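打印本页　电邮发送给朋友
最后更新：2023年3月5日

Zestine 工作站主板拆装记录 README

先说明白，这份东西是边干边写的，格式不统一，有空再理。急着用的人直接跳到“字段”那一节。

一句话：旧工作站换处理器、换内存、换纽扣电池、清灰的逐次记录，外加一点照片。主要是处理器插座这一块，别的部件顺带。记录人 Riku Hirano 和我，Wakana Hattori 对过一遍表。机器是从 Wetodwood 收回来的，一批 12 台，塔式，机箱侧板能整块拿掉。

不是维修手册。厂家手册该看还是看。

包里有什么

records.csv　主表，344 行，一行一次操作
notes/　每台机器一个文本，手写本子上抄过来的，口语多
photos/　照片，按机器编号分目录
parts.csv　换下来和换上去的件
todo.txt　别看，乱

表头是英文，内容中文为主，Surachet Thaweesak 录的那几台是英文。没翻。编码 UTF-8，不带 BOM，直接双击用表格软件开大概率乱码，走“导入”。

“一次操作”怎么算，吵过。现在的算法：打开插座到重新扣上，中间不管犹豫多久，算一次。处理器放进去又拿出来再放，算两次。只开压板看一眼针脚，没碰处理器，也算一次，type 填 inspect。早期几行没按这个来，备注里标了 old。

台面和准备

机箱平放，开口朝上。不要竖着装，竖着也能装，但是处理器放进去不肯自己待着，一松手就歪。台面铺防静电垫，夹子接机箱裸金属处。电源线拔掉，按一下开机键把余电放掉，等一会儿。

手边放好：
无绒布
异丙醇，小瓶
导热硅脂，哪个牌子都行，我们用的 Prellex 那管，挤出来偏稀
内六角、十字、梅花，磁性头
手电。顶灯不够，针脚要斜着打光看
装旧处理器的盒子，盖得上的那种
纸和笔，别指望记得住

散热器拆下来先放一边，底面朝上，别压在垫子上，硅脂蹭一垫子很难擦。蹭过。

主板上的灰先处理再开插座。顺序反了的话灰全落针脚里。吹灰用手捏的气吹，罐装气倒过来喷会出液，不用。风扇吹的时候用手指挡住叶片。

处理器插座

开插座，步骤写细一点，因为问得最多的就是这个。压杆往下按、往外拨、再抬，有的型号压杆不止一根，先后顺序看压板边上的图标，别硬掰。压杆都松了以后，压板才会起来。压板要开到底，开到一半停住的话，一碰就往回落，砸在针脚上就完了。
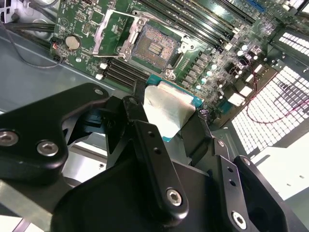 放处理器这一步最容易出事的是角度。对方向靠看，别靠试，盖子上的小三角对插座角上的标记，基板边上的缺口对插座边上的凸起，两样都对上再往下走。捏左右两侧的边，基板底面一下都不要碰，手指头上的油会留在触点上。像照片里那样处理器还斜着的时候，先别往下送，停在插座外面把它摆平，平了再下。压板也确认是掀开、立着的。插座里那一片金色触点挨得很密，中间空出来一块，空的那块里还有小元件，处理器角先着地，压弯一排是很快的事。落下去应该是自己到位，不用按。要按才能下去，说明没对上，拿起来在来一遍。

针脚检查。斜光，换两个方向各看一次。好的针脚反光是整齐的，一排一排的，哪里突然暗一点或者亮一点，凑近看。怀疑有弯的，拍下来放大，别急着上手。Kumiko Takeda 修过两根，用的是自动铅笔的空笔头，套上去慢慢掰。成了一根，另一根断了。records 里都有，result 分别写 ok 和 fail，搜 pin_repair。

没有处理器的板子一定要盖保护盖。收来的机器里有几台是光着插座运过来的，跟运输那边讲过了。盖子丢了的话用同规格旧板子上的，别拿胶带糊，残胶弄不干净。
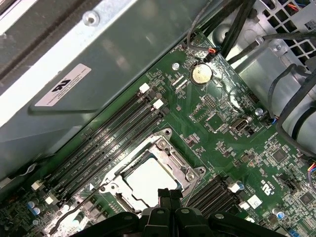

盖子什么时候取，也有两派。我的做法是等处理器拿出盒、方向看清楚了，才取盖子，针脚露着的时间越短越好。Riku 是先取，先检查针脚，再去拿处理器，他觉得中间停下来取盖子容易手忙脚乱。两种都在表里，cover_off 这一列，before 和 after。没看出哪种更好，样本也不是为这个设计的，别拿去下结论。

取下来的盖子放进小袋子写上机器编号。不写的后果就是抽屉里一堆灰色塑料片，不知道哪个配哪个。

内存

处理器两边都有插槽。插之前看机箱侧板里面的图或者手册，先插哪几条是有讲究的，插错了也许能开机但是少认。卡扣两头都要先掰开。有一头是固定的那种，只掰一头。对缺口，两个拇指压两端，听到响。只响一边的，拔出来重来。

拔下来的内存条按槽位排开，贴纸写槽号。不要摞。贴纸贴在标签面空的地方，别贴颗粒上。

我们碰到的开机不过，一多半最后查出来是内存没到底，跟处理器没关系。所以先查内存。这个“一多半”是印象，要准数自己去表里筛 symptom=no_post，然后看 cause。

纽扣电池

顺手换。拔电之后放置很久的机器，时间肯定乱了，换颗新的省事。撬的时候塑料撬片，从有弹片的那侧下去。换完进设置把时间、启动顺序重新弄一遍，尤其是磁盘模式，换之前先抄下来。有一台没抄，系统起不来，查了一下午，notes 里面有，骂骂咧咧的那篇。

电池附近通常有小插头，撬的时候别带到线。

型号怎么写

型号字段 cpu_mark 照着顶盖上的字抄，能看清多少抄多少，看不清的用 ? 占位，不要凭经验补全。大小写空格统一成下面这样：

E5-1630V3
SR20L
3.70GHZ

三个分开填，model、spec、freq。产地那行单独放 origin，只认出前几个字母就只填前几个。下面那些小字序列号不录，发出去没意思，照片里能看到的也不特意转写。 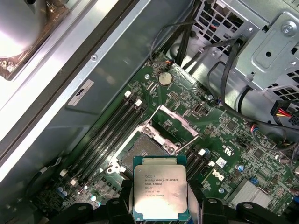 Yaowalak Luangrath 来信说频率不该单独占一列，有型号就能查到，多一列就多一处抄错的机会，她拿我们第一版的表去对，光这一列就挑出好几处和型号对不上的，建议要么删掉，要么改成查表自动填。另外她问涂硅脂之前抄的型号和拆下来擦干净之后抄的型号有没有区分，擦得不干净的时候 3 和 8 很容易混。

回复：区分是有的，read_when，clean 或 dirty。dirty 的当参考。频率那列先留着，当校验用，抄错的反而能看出来。下一版再说。第一版挑出来的那几处已经改了，改过的行 fixed=1。

字段

id　流水号，不连续，中间删过
machine　机器编号，Z 打头
type　install / remove / inspect / clean / pin_repair / mem / battery
operator　记录人缩写，不是操作人，这个名字起错了，懒得改，改了别人脚本要坏
cover_off　before / after / na
model, spec, freq, origin　见上
read_when　clean / dirty
mem_slots　插了哪些槽，用分号隔开
symptom　开机以后的现象，自由填
cause　查到的原因，没查到空着
result　ok / fail / unknown
photo　对应照片文件名，可能空，可能一张对好几行
fixed　改过没有
memo　随便写

空值就是空，没有 NULL、没有横杠。如果看到横杠那是 Surachet 的习惯，意思也是空。

46 行 result 是 unknown。大部分是装完没当天开机，后来机器挪走了，不知道结果。没去猜。统计的时候要不要扣掉自己定，扣了请写一句。

照片

照片不是每次都拍，谁手上有空谁拍。各台数量差很多。有的斜，有的反光很重，顶盖容易拍成一片白，字就没了。没有修图，没有裁。插座盖着的、空着的、处理器放进去的，都有，混在一起，想分的自己分，没标注。

照片顺序不能当操作顺序用。文件名里的号是导出的时候排的，不是拍的先后。吃过亏的：有人拿文件名当时间轴，得出“先合压板后放处理器”。

扣压板

处理器落到位之后，手拿开，看四条边，跟插座边框的缝是不是一样宽。哪边翘就是哪边没到。不要用手指去按翘的那边。拿起来，重新放。

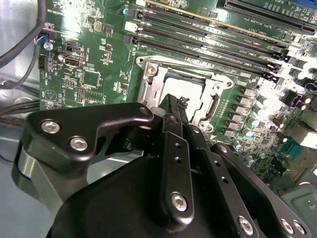
看平了再放压板。压板放下来的时候带一点阻力正常，前端要卡进该卡的地方，再压压杆。压杆比想象的紧，第一次装的人都会停下来问是不是坏了。没坏。会有一点吱的声音，也正常。但是如果压到一半突然变硬，停，抬起来看。顺序跟开的时候反过来。

扣完再看一次压板四周有没有夹到东西。硬碎屑、线头、贴纸角，都夹到过。

硅脂和散热器

顶盖先擦，异丙醇，擦到布上没有灰印子。硅脂中间一点，米粒大，按散热器靠压力摊开。也有抹平的，随便，memo 里写了 spread 的是抹平。Prellex 那管稀，米粒大就够，多了往外流。流到插座边上要拆开清，很烦。

散热器螺丝对角拧，每颗先带几圈，别一颗拧到底。风扇线别忘插。忘插的有，开机报警，symptom 里写 fan。

安装力度没有测，没有扭矩数据，不要来问。

第一次开机

只接最少的东西：电源、显示、键盘。内存先插一条。换过处理器的机器第一次可能黑屏比较久，会自己重启，给它时间，别急着拔电。进设置看型号认得对不对、内存容量对不对，再关机把剩下的插回去。

看温度。闲置温度一路往上爬不停的，关机，多半散热器没压平。侧板开着测的和盖上测的不一样，我们没统一，所以温度没放进主表，只在 notes 里零散有。

已知问题

早期几台没有 read_when，补的时候按本子上的先后推的，可能不准。
Z07 和 Z08 有段时间贴纸贴反了，已经换回来，photos 目录里可能还有一两张放错。
parts.csv 里的“旧电池”一栏不完整，后期懒得登记。
notes 里提到的“黑盒子”“那个盒子”指装处理器的盒子，不是别的。
operator 见上，名字误导。
时间只到天，没有到分钟。想算装一次要多久的，算不出来。
按装和安装两种写法都有，搜的时候两个都搜。

能拿来干什么

对比检查和不检查针脚的差别，勉强可以。拿型号抄写练识别，可以，记得分 clean 和 dirty。做故障率，不建议，机器都是一个地方来的，用得什么样我们不清楚，放了多久也不清楚。Sugawara 那边要过一份做新人培训，挑了针脚那几段，反馈说字太多，图太少。知道了。

notes 每篇上限 1000 字，超了的截成两个文件，后缀 a、b。截的地方不一定是句子结尾，两个连着读。

引用和转用

随便用，注明 Zestine 就行。改过的话请说改了哪里。拿去印成纸的，型号那节麻烦放大一点，小字没人看得清。

改动

第一版：只有主表。
第二版：加 notes、照片，改频率列错误，加 fixed。
现在这版：加 cover_off，拆出 parts.csv，README 重写，就是这篇。
下一版打算 5 月出，补 Kumiko 手上还没录的本子，字比较难认，先到先录。

发现错的写信，标题带机器编号和 id，没有 id 的不好找。照片找不到对应行的也可以问，不保证答得上。

打印本页　电邮发送给朋友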